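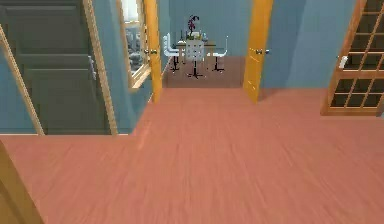

Progress on the Caldeira Book

Of the 400 lobby cards in the Caldeira collection, 391 are now scanned. The other nine are still in Idalina Marinho's flat files, beneath something heavier than either of us.

Custódio Macedo has delivered his essay on the silent comedies. It runs to 42 pages, two of which concern comedy. I have asked for cuts and received a longer version.

The printer, Brarkier, sent color proofs in April. The reds were good. The blacks were also red. A second set is due shortly, and your grant will cover it if we stop there.

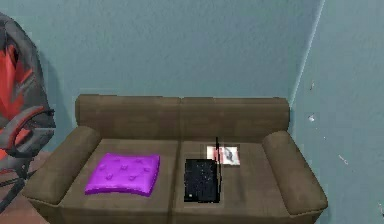

Brown two-seat sofa with purple pillow.

Still to do: captions, index, and a title Custódio and Idalina can both say out loud without sighing. Next payment request attached.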